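机器来了以后，我们还在装相框

2025年1月11日，我坐了快一个钟头的车去找Zixuan Cai聊天。她在Trestbridge做相框的最后一道活：装画芯、合背板、擦面、贴价签。我原本约她聊的是手工，结果一坐下她就开始讲那台机械臂，我索性把提纲合上了。

那台机械臂在Sultlow的车间里，大家管它叫Ambrose（其实Ambrose是那套系统的名字，叫着叫着就成了它的名字）。七月装好的，负责把框条送进切角机、上胶、压合，再码到托盘上。以前这一段要6个人轮着干，现在留2个人看着。

我问她，剩下的4个人呢？

“有两个转到我们这边来了，一个去了仓库，还有一个自己走了。”她顿了一下，“走的那个切角切得最好，你说怪不怪？他说站在旁边看机器干，手痒，难受。”

来我们这边，指的就是装框。装框到现在还是人来做，而且有一部分是领回家做的，比如Zixuan自己，每周有几天在家里的小桌上干活。我本来以为这是厂里省地方，她笑我想多了，是她自己申请的，家里有老人，走不开。

讲到装框她话就多了，我基本插不上嘴！“麻花边的框最讨厌，边上一圈一圈的，灰就爱躲在那个沟里。你得先擦边，再擦面，反过来就白擦。”她一边说一边拿手比划，“合背板的时候，手要摊平了往下压，两边一起使劲。你要是用指尖戳，纸板会翘，里面的画也跟着歪。”
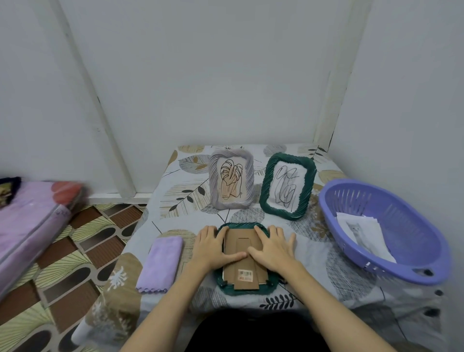 机器为什么不来装？

这个问题我拿去问了Everett Abernathy，他管Sultlow那边的设备。他在电话里很爽快：“试过啊，试了两回。”

头一回是让机械臂放背板。平边的框没什么问题，一换麻花边，夹具就不知道该抓哪儿了，抓轻了滑，抓重了留印子。第二回换了吸盘，框倒是拿稳了，可画芯是薄纸，一吸就起来两张。Everett说要真做下去也不是做不成，但是款式换得太勤，每换一款都得重新调，调一次耽误大半天，等调好了，那一批人手都装完了。

“所以现在是它干重的，人干碎的。”他说，“我不敢讲以后一直这样。”

我把这句话转给Zixuan，她倒没什么反应，只说：“碎的也累啊。”

快了以后的事

她说的累，我后来才听明白。切角那头变快了，框一托盘一托盘地往外出，以前一天过来60个，现在是96个，装框这边人是多了两个，可新来的手生，头几个月都是老人带着。Zixuan说去年夏天最乱，大家中午饭都吃得飞快，谁也没明说要赶，但托盘就摆在那里，你看得见。

“以前是人等人，我催他，他也催我，骂两句就过去了。现在你跟谁吵去？跟Ambrose吵啊？”

后来是组长Juwita Govindasamy去谈的，把节拍改了，机械臂下午停大概7分之一的时间，正好拿来清胶头、换刀片。Juwita跟我说，她当时也没拿什么漂亮的数据，就是请管排产的人下来，坐在装框台前干了一个上午。“他干完自己就说，行，改吧。”

我问Zixuan，那现在算是习惯了吗？

她想了想，说肩膀确实好多了。以前忙的时候她也要去搬框条，一捆一捆的，搬完回家胳膊都抬不起来，现在这个活再也轮不到她。“这个我是真谢谢它。”可她又说，车间里说话的人少了，以前切角那几个人边干边聊，什么八卦都是从那头传过来的，现在那头就剩机器的动静，听久了犯困。

她还在学看Ambrose的报警屏，厂里安排的，每个装框的人都要轮着学。她学得不算快，那些代码老记混，就自己抄了张小纸条夹在工牌后面。我问能不能看看，她不给，说字太丑（哈哈）。

临走的时候我问她，要是哪天机器真的会装框了，她打算做什么。她说那就去学调机器，反正总得有人告诉它麻花边该怎么拿，“这个我比Everett懂”。

说完她看了眼时间，催我快走，下一班车还有几分钟就到，她手头也还有一批货要交。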